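Kitchen Tips From a Year of Coaching a Robot Club

I coach the after-school robotics club at Skotholm (twelve kids, one long table, a lot of crackers), and this year the competition theme was household chores. That means I've spent since last December thinking about kitchens harder than I ever did when I only had to cook in one. The kids work mostly in a simulator, teaching a gripper to tidy counters and put things away, and somewhere along the way my own kitchen got a lot better. My sister asked me to write down the tips, so I'm writing down the tips. Some are for people with kitchens and some are for people with clubs, and I didn't bother sorting them very well.

Clear a landing spot first

The first thing our team learned was that you can't put something down until there's a place to put it. Sounds silly, right? But watch yourself unload groceries. I used to stand there with a gallon of milk in one hand, shoving mail aside with the other. Now I clear one patch of counter next to the stove before I start anything at all, about as big as a cutting board, and I don't let anything live there. Keys don't go there. The mail definitely doesn't go there.

The kids call it "the pad." My husband now calls it the pad too, and he has been told off for leaving his coffee on it.

Lay long things so the handle faces you

Spoons, spatulas, tongs, whatever. If the handle is pointing at you, you pick it up without looking. If it's pointing at the wall you reach over the hot end. We lost a whole afternoon in club to a utensil that was lying at a bad angle, because the team had written their pickup for one direction only and it went for the wrong end every single time. Moushumi Fakir, who was in eighth grade and the most patient person in the room including me, finally wrote a little check for which way it was lying before the gripper came down. I went home and turned my utensil crock around so the ones I use most lean toward me. Took two seconds and I'm still pleased with it.

Thin things need a tray

Skewers, chopsticks, straws, those little cake testers. They roll, they hide, and they sit so flat on the counter that you end up scraping at them with your fingernails. A gripper has exactly the same trouble, only worse! My fix at home is a shallow dish with a folded dish towel in the bottom. The towel gives a bit when you press, so your fingers can get under. I got mine at Drinska, the secondhand place, and I'd guess any old butter dish would do.

If you don't have a tray handy, slide the stick to the edge of the counter and let it hang over an inch. Pick it up from there.

Dark counters hide dark things

We had a rule in the club that everybody had to try the job by eye before they wrote any code for it. You look at the screen, you point at what you'd grab, you say how. It's amazing how many things a kid will miss on busy stone, and how many I will. If you've got a dark or heavily veined countertop, get down low with your eyes near the surface and look across it, especially after you've been chopping or fixing something. I found an earring back that way, and also a truly upsetting amount of dried rice.
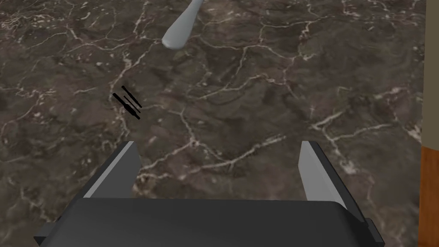
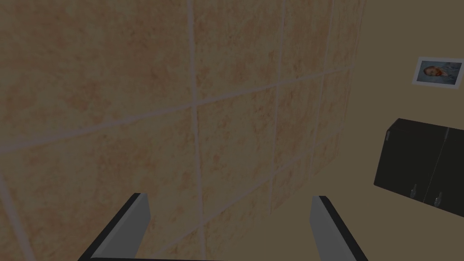 Two views from our practice kitchen, with the gripper open in both.

Wipe in one direction, from the back to the front, and catch everything in your other hand. I used to go in circles, which just moves the crumbs to a new address. For a stone counter I use warm water with a drop of dish soap, then a second cloth with plain water, then a dry one. No vinegar on marble, please. It etches, and then you'll be looking at that dull spot for as long as you own the house.

Grout wants a small brush and some patience

While I'm on cleaning. For the lines between wall tiles, mix baking soda with enough water to make a paste, push it in with an old toothbrush, go have a snack, and then scrub and rinse. Do the part behind the stove first while you still have energy. I've tried the spray foams and I always come back to the paste.

Look up before you stand up

You know that cabinet corner that gets you in the forehead? In the simulator the kids kept bumping the arm into things above and beside whatever it was reaching for, since they were so focused on the target. So we added a step to our checklist: before you move, look at what's over you and what's next to you. I say it out loud in my own kitchen now like a crazy person. "Over, next to, go." I haven't hit my head since spring.

And close the cabinet doors as you go. I know, I know. Your mother told you too.

Slow down for the last two inches

This was the biggest one for our scores. The team had the gripper moving at one speed the whole way, and it would knock over the very thing it came for. Once they let it go fast across the open space and slow for the last bit, everything got calmer. It works with full measuring cups, it works with a pot of pasta headed for the sink, and it works with a teenager carrying a cake. Fast across the room if you must, but slow at the end.

Write the steps on a card and tape it up

For club we have a card for starting up and a card for shutting down, because otherwise every meeting begins with "wait, how do we open the thing." So at home I made one for closing the kitchen at night. Mine says: dishes in, pad clear, wipe back to front, towel in the wash, coffee set up. It's taped inside the cabinet where the mugs are. The kids at our house can do it without me, in theory.

Keep the cards short. Our first start-up card at club had so many lines that people skipped straight to the middle.

A few for the coaches

If you're thinking about starting a club like this, a simulator is a lovely way in. Nothing breaks and nobody cries over a stripped gear. We did 230 tries at one tidy-up job before the regional meet, which would have been impossible with real dishes (and real parents cleaning up after us).

Have the kids save their work with names that mean something. We had a folder full of "final," "final2" and "final REAL," and I lost a good part of a weekend to it. Now it's the name of the job, then the kid's initials, then a number.

Keep a paper log. Ours is a spiral notebook, and the team writes one line per try: what they changed and what happened. When things went sideways right before the meet, it was the notebook that got us back to the version that worked.

Pair a fast kid with a careful one, and swap who has the keyboard every fifteen minutes. Set a timer with a loud bell. I use my kitchen one.

Feed them before you start. Hungry kids can't debug anything. I make a big batch of granola bars the night before, cut them small, and freeze whatever's left over, and they thaw in my bag by the time school's out.

We came home from regionals with 518 points, which put us behind the Griltier team and a nose ahead of Taşdemir, and we were loud about it in the van the whole way back. The team has already picked what they want to tackle next season, and it's loading a dishwasher. I have very strong feelings about how a dishwasher should be loaded, so I'll be keeping those to myself until at least the second meeting. If you've got a system for the silverware basket (handles up or handles down?), leave it in the comments and I'll read them all to the kids.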